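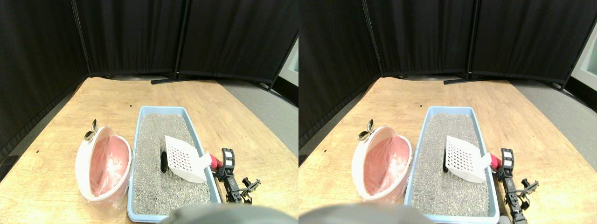

Dice Siu-fong Chung que el revoco de la galería de Inis no es de cemento, que lo rascó con la uña en la esquina del patio y que debajo del gris sale cal, y de la buena, con arena gorda y trocitos de ladrillo molido. Que deje de pedir presupuestos para picarlo todo y vaya a mirar.

Cuaderno de taller, 6/5/23

Fui a mirar. ¡Tiene razón! El gris es una lechada fina que alguien pasó por encima, seguramente cuando cerraron la galería para hacer despensa, y debajo está el enlucido original casi entero. Con la espátula de punta roma salta en lascas del tamaño de una moneda, y lo que aparece es un color crema tirando a rosa que no tiene nada que ver con lo que veníamos imaginando para la fachada del patio. He estado toda la mañana levantando lascas como un crío con una costra.

Cambia el plan, claro. Teníamos apuntado picar, sanear y revocar de nuevo las paredes de la galería antes de meternos con las habitaciones. Ahora la galería se limpia, se consolida y se parchea, y el mortero nuevo queda para las faltas y para el zócalo, que ahí sí está perdido (sales hasta la altura de la rodilla, se deshace con el cepillo).

Pruebas de mortero. Preparé 4 muestras sobre teja vieja, todas con la misma cal en pasta, la del bidón que lleva en reposo desde el otoño:

A - arena de río lavada, sin más. Demasiado blanca y demasiado lisa. Descartada casi antes de secar.
B - arena de río y arena de mina mezcladas a ojo. Mejor, pero el tono se va a amarillo.
C - arena de mina con polvo de ladrillo de los restos del horno. Aquí se me fue la mano con el polvo y quedó como un salmón, pero la textura es clavada.
D - como C, con bastante menos polvo y algo de grano grueso sin cribar. Esta. La puse al lado de la pared con luz de tarde y hay que acercarse para ver cuál es cuál.

De D hay que repetir la mezcla midiendo en serio, porque lo de "bastante menos" no le sirve a quien la haga cuando yo no esté. Uso el cazo de medir esmaltado, enrasado, y lo dejo escrito en la tapa del bidón. Nota para Siu-fong: el ladrillo del horno está en el saco de rafia, detrás de la puerta; el otro saco lleva teja moderna y da un rojo feo.

Consolidante. La gente de Butt nos mandó una garrafa de muestra de Rakton. La ficha pide soporte seco y sin polvo, cosa que en la galería va a costar. Probé en el rincón norte, donde el enlucido sonaba hueco, y a la vez hice otro tramo con agua de cal de la nuestra, a brocha, para comparar. El Rakton oscurece un poco el crema; de momento no sé si se queda así o si aclara. El agua de cal casi no se nota, pero necesita paciencia y muchas pasadas. Dejo los dos tramos marcados con tiza y no los toca nadie en 5 días. Tengo mis preferencias (se me nota) pero quiero ver qué dice el tacto.

Los huecos más grandes van con inyección. Ensayé con la jeringa gorda y lechada muy colada por media vieja, y entra de maravilla si antes se moja bien por dentro. Sin mojar, se atasca a la primera y se pone la pared perdida. Para sujetar mientras tira: tabla forrada con trapo y un puntal ligero, apenas apoyado. Si se aprieta, se rompe lo que se quería salvar.

Carpintería. Bajé una de las contraventanas altas del dormitorio del fondo. La madera está sana salvo el travesaño inferior. Lleva pintura encima de pintura, verde, luego blanco, luego un marrón horroroso, y por debajo de todo un azul grisáceo finísimo que me encantaría recuperar. Con calor suave y rasqueta salen juntas la marrón y la blanca; el verde se agarra. Hago el injerto del travesaño en media madera, encolado y con espiga, y guardo la bisagra original aunque esté torcida - se endereza en frío, despacio, que es hierro dulce y se deja.

Las habitaciones. Van a ser 4, se decidió por fin, y me parece un acierto. La propuesta anterior partía la sala de los arcos por la mitad para sacar otra y era una pena, el techo se quedaba cojo y la moldura moría contra un tabique. Con este reparto la sala queda como comedor para los huéspedes, con su altura entera y la puerta al patio abierta otra vez. Los baños se resuelven adosados al muro trasero, todos con la misma bajante, sin tocar el suelo hidráulico del pasillo. ¡El suelo hidráulico se salva completo!

Sobre el suelo: lo lavé con jabón neutro en la zona de la entrada y los colores suben muchísimo. Hay 2 motivos distintos, uno en el pasillo y otro en el umbral, y el encuentro entre ambos está hecho con un cuidado que da gusto, sin cortar ninguna flor. Nada de ácido, por favor, ni siquiera para las salpicaduras de cal. Se quitan con espátula de plástico y agua, y si queda velo, se repite.

Fui también a Privside a ver el derribo de la casa de las palmeras. Triste, pero el encargado fue amable y me dejó apartar teja curva, que nos viene perfecta para el alero, y una reja de ventana que encaja en medidas con el hueco que tenemos tapiado en la escalera. Hay que ir a recogerlo con la furgoneta antes de que metan la máquina grande. Llevar mantas y cinchas, que la última vez volvimos con la mitad de la teja hecha cascote.

Pendiente:

Repetir D con medidas y hacer un paño de prueba en el zócalo, con la pared mojada desde la víspera.
Preguntar a Butt si el Rakton admite cal encima o hay que elegir uno u otro.
Toldo para la galería. En julio el sol pega de lleno en ese lado y el mortero fresco se nos va a cuartear si no lo tapamos con arpillera húmeda.
Buscar en los papeles de la familia alguna mención al color del patio. En la carpeta de recibos aparecía un pintor, pero la letra es endiablada.
Afilar rasquetas.

Siu-fong quiere dejar un cuadro sin limpiar junto a la puerta, con la lechada gris puesta, para que se entienda lo que había. A mí me gusta la idea, pequeño y bien cortado. Lo marco mañana con la plomada antes de seguir con la espátula.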